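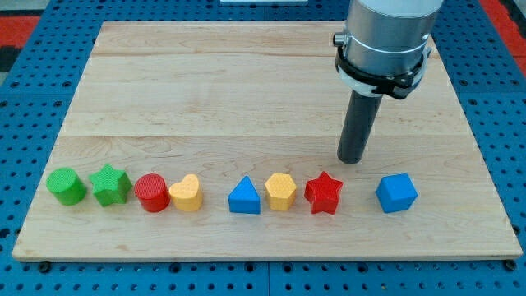 The inspection room at Larkik closed at six, and Sung had the board on the bench by ten to.

It was maple, or near enough to maple that the supplier had been paid for maple. It had come from Buckley in a crate with the shape blocks packed separately, and the paperwork gave the mass of the board as 2735 grams. Sung weighed it and got 2735. He wrote this down, initialled it and moved to the next line of the form.

The next line was flatness. He laid the straight edge across the grain in two places and then along the seams, where a board usually gives itself away. A seam opens or a strip lifts. He pushed a feeler gauge at the joint between the far strip and the middle one and it would not go in. He wrote "pass".

Darnell Tran came in with his coat on.

"You've still got Odulport's set out."

"It ships tomorrow."

"It was meant to ship in May."

Sung picked up the green cylinder and turned it under the lamp. The texture on it was fine and even. The form asked whether a block stood upright unaided, and he stood it on the board and let go. It stood. He wrote "pass" and reached for the next.

"Did you read the letter?" Tran said.

"Which one?"

"Prananport. They've bought the lease."

"I read it."

Tran sat down on the other stool. He had been at Larkik longer than Sung and had written most of the form, including the section on edges, which ran to a page and a half and which the two of them had argued over for the better part of a winter. Tran's position had been that a child's thumb was the only gauge that mattered. Sung's had been that a thumb could not be calibrated. The form as issued called for a radius gauge first and a thumb second.

"They want the building empty by the end of the month," Tran said. "Benches as well. The blue ones unbolt. I've checked."

"What torque?"

"I didn't check the torque."

Sung ran the radius gauge along the front edge of the board, where the wood was a little darker, and then ran his thumb after it. He did this slowly, from left to right. Near the middle he stopped, went back a short way and did it again.

"What is it?" Tran said.

"Raised grain."

"Let me."

Tran took one hand out of his coat pocket and drew his thumb along the same length of edge. He shut his eyes to do it, as he always did, although the procedure made no mention of eyes.

"That's nothing. That would wear off in a week."

"The gauge didn't find it."

"No," Tran said. "It wouldn't."

There was a drawer of abrasive papers under the bench, sorted by grade. Sung took out the 800 and tore a strip against the rule. He folded it over a cork block and made six strokes with the grain, light ones, then wiped the edge with a dry cloth and offered it to Tran again. Tran tried it and nodded. On the form, beside the line for edges, Sung wrote: "Front edge, raised grain, found by thumb. Dressed, 800 paper. Pass."

Tran read it upside down.

"You could have left out how it was found."

"It's the record."

The lamp on the stairs went off on its timer, and Tran got up to press the switch, which gave them another 60 seconds of it. When he came back he had taken his coat off. He pulled the form towards him and looked at what was left: colour, finish, fit in the crate, signature of second inspector.

"Read me the colours," he said, and uncapped his pen.

Sung put the cylinder back at the left-hand end, where he had started.

"Green," he said.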